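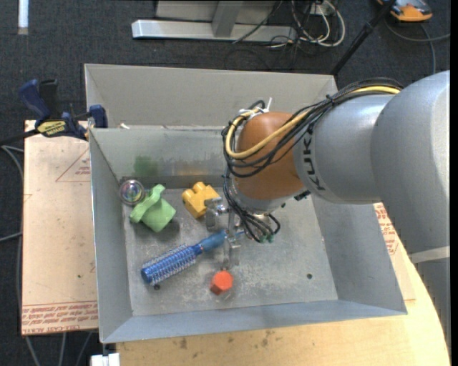
Re: Urmont picking kit — worth the money?

Hi Saoirse, hi all,

Sorry for the slow answer, July has been a bit mad at our end. You wrote:

> We're looking at the Urmont bin picking kit for the
> returns bench at Brunbridge. The rep quoted 3471 for the
> software and mounting bits, arm not included. Has anyone
> run it on mixed stuff, and not just boxes? And is the
> Dunne support plan any good or can we skip it?
> Saoirse Mac Giolla

Yes, we've been trying it at Drurkeo on a KUKA arm with a plain two-finger parallel gripper, so I can give you a fair idea. We stuck to odds and ends on purpose: a round hairbrush, a big orange-red hexagonal block, a yellow one with steps cut in it, a shiny silver cap, that sort of thing. Boxes would have told us nothing!

The good bits first. Setup was quicker than I feared (one long afternoon, most of it spent on calibration) and the blocks are easy meat. It also copes nicely with things lying at daft angles. We logged 3000 tries and 2703 of them ended with the item out of the bin and in the tray, and I'd call that decent for a pile of junk it had never met before.

The brush is where it gets interesting. If it goes for the handle, lovely. If it goes for the bristles you get a sort of half grip and a lot of wobbling, and you'll want to turn the closing force down in the settings before you let it loose on anything soft. Shiny round things are the other sore point — 234 of our misses were the silver cap, and moving the lights only helped a bit. If your returns are full of chrome, ask for a trial before you sign anything.

Two smaller moans. The manual has the bin wall settings in an appendix, so look there first if yours has sloped sides like ours, and clamp the bin down properly or you'll be recalibrating all week. Also keep an eye on your cable slack at the wrist.

As for the Dunne plan, I'd take the first year and then drop it. They picked up the phone every time I rang, but I've hardly needed them since the first month.

Happy to send you our settings file if it's any use — just shout.

Cheers,
Daithí Sheehan
Drurkeo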